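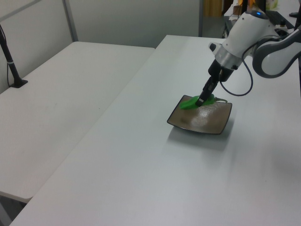
Vitalii Hutsuliak wrote to me in October that he always puts his peppers in a round bowl, and by the middle of the meal they are lying in a small lake of oil and water. He asked if a flat square dish would be any better, and how many peppers one can put on it before it looks like a market stall.

My answer is yes, a square dish is better for long green peppers, if you prepare them properly first. I have been serving them in this way for several years, mostly beside soup or grilled meat, and below I write down how I do it. It is simple work, but there are some small mistakes which I made many times.

What you need

500 g of long green peppers, firm and glossy
One shallow square dish with a small edge
Two clean kitchen towels
Coarse salt
A little sunflower or olive oil
A small sharp knife, only if you want to cut them

This quantity is enough for four people if the peppers are hot, and perhaps not enough if they are mild.

Choosing the peppers

Take each pepper in the hand and press it lightly near the stem. It should push back. If the skin wrinkles under your thumb, leave it for cooking. Small lines and folds along the body are normal in long varieties and they say nothing bad about freshness. A slightly bent pepper is also fine, but I put the bent ones aside and use them in the middle of the dish, where they stay in place more easily.

If you do not know how hot they are, cut a thin ring from one pepper, close to the stem, and taste it. Do this before your guests come and keep some bread near you. Two peppers from the same bag can be very different, so please warn people anyway.

Washing and drying

Wash the peppers whole, with the stem still on. When the stem is taken off first, water goes inside and later it comes out on the dish. I think this was the whole problem with Vitalii's bowl.

Lay them on the first towel, roll them a little, then move them to the second towel and leave them there while you prepare something else. Look especially at the place where the stem meets the body — a drop of water likes to hide there.

Preparing the dish

Wipe the dish with a dry cloth, also if it came clean from the cupboard. On a dark or brown glaze every fingerprint and every dried drop of water can be seen, much more than on white. A little vinegar on the cloth helps with the white marks that hard water leaves. Hold the dish by the corners after this.

I use the square dish from Kollora, and my sister has one from Etivia which is a bit deeper. Both are good. What matters is that the bottom is wide enough for a pepper to lie straight and does not hang over the edge too much.
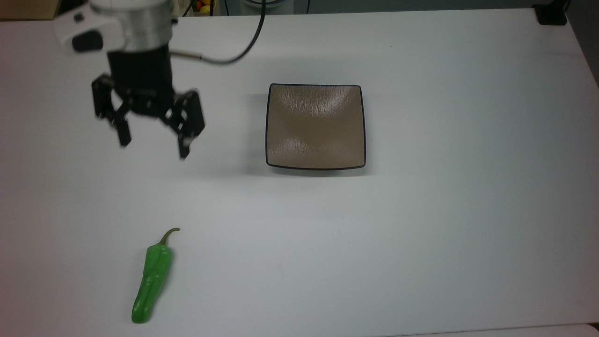 Put the dish in its place on the table before you put anything on it. It is easier to walk with a plate of nothing than with six peppers which want to roll. Then lay the first pepper from corner to corner. The diagonal is the longest line in a square, so a pepper that is too long for the side will often lie well in this way. The next ones go beside it, all with stems in the same direction, so that guests can take them without touching the others.

For a dish of the usual size I stop at six. If there are more, keep them in the kitchen and fill up later. One single pepper on a small dish beside each person is also nice, and it solves the question of who takes the last one.

Salt and oil

Do not put salt on whole raw peppers, it only falls down to the glaze. Give it separately in a little bowl. With fried peppers it is different: salt them in the pan, let them rest on paper, and only then move them to the dish. Oil goes on at the last moment, one teaspoon for the whole dish.

A question about cutting

Taras Yatsenko asked me if one should cut them before serving. For children and for older people, yes, lengthwise, and take out the seeds and the white part. Wash your hands after this with soap, twice, and do not touch your eyes. For other guests I leave them whole.

Afterwards

Peppers that were not touched can go back in the fridge, dry, in a paper bag. The cut ones I chop the same evening into an omelette or I put them in vinegar with a clove of garlic. Wash the dish by hand in warm water with a soft sponge, and dry it at once, also in the corners.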